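Whose Kittens Are They? Keeping Pedigree Records at a Small Cattery
Sunee Thongdee and Jhonatan Apaza
Spring term project, final report

Our task was to put the paper records of Skavness Cattery into one searchable file. Mwajuma Mfinanga, the owner, has bred cats since 2000 and kept every litter on index cards. She warned us that her handwriting got worse over time. She was being generous to the early years.

We began in February with the queens, on the theory that mothers are easier to prove than fathers. There were 28 cards. Two of them belonged to the same cat, who was registered as Karnari and called Baxter at home, a name she got before anyone had looked closely.
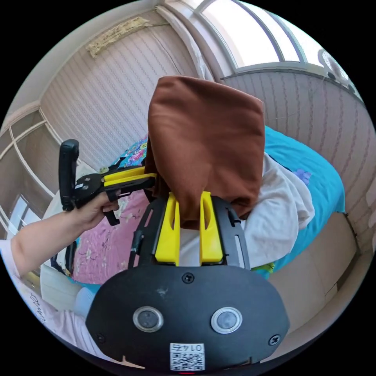 Sires were slower. A visiting male often appears under his pet name only, and "Craig's big one" is a complete entry for one litter. We wrote to Craig Cairns, who replied that all of his were big. Coat color narrowed it down to two brothers, and that is where the matter rests — both are listed, with a question mark.

The finished file covers 18 litters. Each kitten has a birth date, both parents where known, and the new owner's first name. Weights were left out, as half were in ounces and the rest had no unit at all.

Our adviser, Chidubem Omoregie, asked for a family tree on one page. It fits if you print it very small.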